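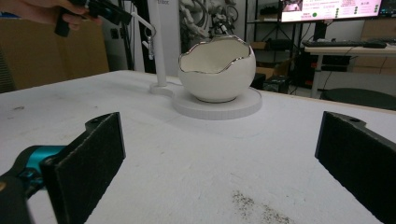
Notes by M. Odukoya | Work and Automation, week 2 | posted 14 January 2026

Read before the tutorial. There was a longer version, but it had a diagram.

Last week we left off at the question of who teaches the machine. At the Drernport site the answer is a person at a white table with a gripper in each hand, doing a small job again and again so that a robot arm can learn it from the recordings. Currently the job involves a bowl shaped like a cracked eggshell, a stand beside it and a little metal piece. The job title is "demonstration operator". The pay grade is the old one.

Some terms you'll need.

Demonstration: one go at the task, start to finish. A shift at Drernport is 45 of them, and a go that gets fumbled is done over and doesn't count.

Handover: the point at which the arm does the task and the person watches. Management calls this being freed up. Keep a list of what people are freed up for.

Tacit skill: what your hands know and your mouth can't explain. Try telling someone how hard to squeeze an egg.

Now the part that will be in the essay. The Plurkberg reading treats automation as a subtraction: 18 jobs before, fewer after, argue about the remainder. Fair enough, but it misses the middle stretch, which can last years, when the work is still done by people and has quietly changed shape.

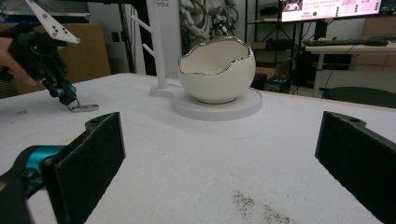 Take pace. A packer slows down when her wrist is sore and speeds up before lunch. An operator is asked to keep each go much like the one before, then asked in July for "more natural variety". Both requests came from the same office. Take the tools as well: you can pick up a small metal tab with your fingers without thinking, and then you're handed a gripper and you're a beginner again at 42.

Then there's ownership. Under the Ileo agreement (in your reader, badly scanned) the recordings belong to the employer and the sore wrist stays with the worker. Mark clause 18 and bring it along.

For the tutorial: pick a job you've done for money and write down one motion in it that you were never taught. One page. Coffee making has been done to death.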